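Depth gets confused by glass top, planner thinks the cabinet is lower than it is
Posted in Mikik Community Help > Perception and planning

Woment
Hi all, I'm running a two-arm setup in my lounge room with the Derkico planner and the head camera. Tidying near the floor plans fine. As soon as I ask for anything on the cabinet with the glass over it, the depth cloud gets holes and the collision map puts the surface 4 cm too low. I've tried a bigger voxel size (no change, just blurrier) and I've turned the filter up to 10. Is there a proper way to tell it there's glass there? My neighbour's favourite teacups live on that cabinet, so I'd like to get this right before February.

Panagiotou
Had the same grief with a coffee table. Don't fix it in the filter – add a static box to the planning scene at the real height of the glass, measured with a tape, and pad it by 2 cm. Then mask the depth points inside the box so the two don't fight. Shiny floor tiles can do it too, so add a ground plane while you're in there. Mine's been behaving since, and planning got a bit quicker as well.

tapemeasure363
just put a tablecloth on it mate

Woment
Ha, tempting! Box is in and the plans look heaps more sensible – will mask the points tonight. My view from the head camera, if it's any use for the colour of the tiles:

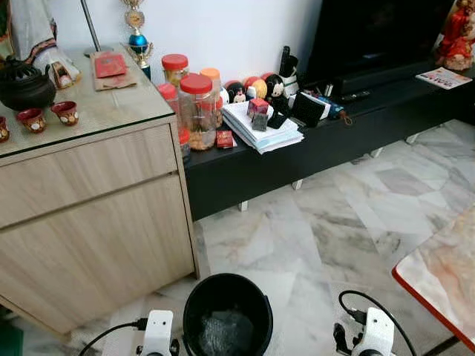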